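Ivgate CM-7 Curved Signal Mast
Product group: Traffic signal supports / Overhead arms

The CM-7 is a curved steel mast for signalized junctions with two or more approach lanes. Shaft and arm are supplied as a single bent section, so there is no flange joint above grade. The overhead signal head hangs from the arm; secondary heads mount lower on the shaft with band clamps.

Standard finish is hot-dip galvanized. Gray powder coat over galvanizing is available on request and adds 9 working days to delivery.

Specification
Arm reach: 7 m
Maximum signal heads: one overhead, two on shaft
Cable entry: underground duct, 100 mm
Shipping weight: 1,358 lb without heads
Foundation: cast-in anchor cage, sold separately (Pritchard pattern)

Median and island positions normally take the straight pole from the same range, with one head on each side. Both types use the same door key and terminal block.

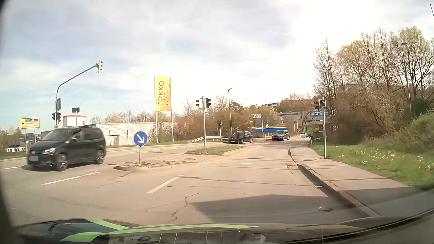 Can an existing foundation be reused when a straight pole is replaced with a curved mast?
Only if the anchor cage was sized for the arm load. Most straight-pole cages were not – send the original foundation drawing and we will check it against the CM-7 base moment.

Ordering notes
State the arm direction as seen from the access door. Heads, backing boards and hoods are listed under Signal Heads and are not included in the mast price. Sign panels on the shaft count toward wind load and must be declared on the order form, with width and height.

Lead time is about six weeks from approved drawings. Load tables and the Previs calculation sheet are available from Vesela Dumitrescu, technical sales. Spare doors and clamps: Senad Đorđević, parts desk.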